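Florkley Floral Table Cloth, Pale Pattern: Review
Posted February 22, 2023

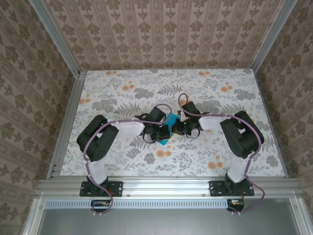
Florkley cloth on the table, Moser damask paper on the walls.

I bought this cloth from Zenetero in December and have had it on a rectangular table since then. The table has walls on three sides, all papered in a beige damask from Moser, so I wanted a cover that was light and didn't fight with the paper. Two patterns next to each other can go wrong quickly. I looked at plain cloths first and found them all a bit flat against the damask.

The listing had 979 ratings when I ordered, most of them short and not much use. Half of them were about delivery. So I'll try to cover the things I wanted to know.

Size and cut

The long side is sold as 80 inches. Mine measured 80 inches out of the package and a little under that after the first wash. If you need an exact drop on all sides, wash it before you plan anything around the measurement. I don't need a drop. I wanted a covered top and trimmed mine to suit. It cuts cleanly with ordinary sewing scissors, but the raw edge frays if you leave it, so allow for a narrow hem or a strip of iron-on tape. I used the tape and it has held.

The corners were cut square. I mention it because the last cloth I had, a Badine, was off by nearly an inch from one end to the other and never sat straight.

Pattern

It's a floral on a pale ground, and it stays in the background. Against the beige damask the two patterns are different enough in style that they don't look like a failed match. The damask is formal and repeats in a regular way, and the cloth is softer. In daylight the cloth looks lighter than it did on my screen. Under a ceiling bulb it moves closer to the wallpaper.

If you want a tablecloth that stands out when people walk in, get something stronger.

One practical point about any floral is that small objects are harder to find on it. I dropped a pale button on mine and had to feel around for it. Dark items show up fine. If you do a lot of beadwork or other small work, a plain cloth will be easier on your eyes.

Weight and feel

I put the cloth on the kitchen scale before trimming and got 355 grams. That's on the light side. It folds small and dries fast, and it also shifts if you drag anything across it. Clips at the edge fix this, or a non-slip liner underneath. I tried it with and without a liner and would get the liner if you're spending money anyway. It takes out most of the sliding and makes the top a little quieter when you set things down.

It is not padded and won't protect a good finish from heat. Use a trivet.

Washing

I've washed it four times on cold and hung it up. No color loss that I can see. Creases from the package took two passes with a warm iron. After later washes I smoothed it by hand while damp and skipped the iron.

Stains so far: coffee came out, pencil came out, and a spot of machine oil left a faint mark that I treated with dish soap twice and then gave up on. The pattern hides it well enough.

About the wallpaper

A few people have asked about the paper, so a short note. It's the Moser beige damask, pattern 957. It was easy to hang on the flat stretches. The repeat is large and you lose a fair amount matching it from one strip to the next, so order one roll more than the calculator says. It wipes down with a barely damp cloth. Don't scrub it. The color is warm, and a bright white tablecloth in front of it looked cold to me, which is how I ended up with the Florkley.

Compared with the Badine

The Badine is thicker and lies flatter from the first day. It also costs more, takes most of a day to dry, and had the crooked cut I mentioned. For a dining table used twice a year I'd still consider it. For a table that gets used every day and needs its cover washed often, I prefer this one.

Good
Pale pattern that works with other patterns in the room
Square cut, easy to trim
Dries fast

Not so good
Slides without clips or a liner
Frays if left unhemmed
Slight shrinkage in the first wash
Oil marks are stubborn

I'd buy it again at the same price, and I'd order the liner with it to save on shipping. Zenetero lists a longer version too, but it was out of stock both times I checked.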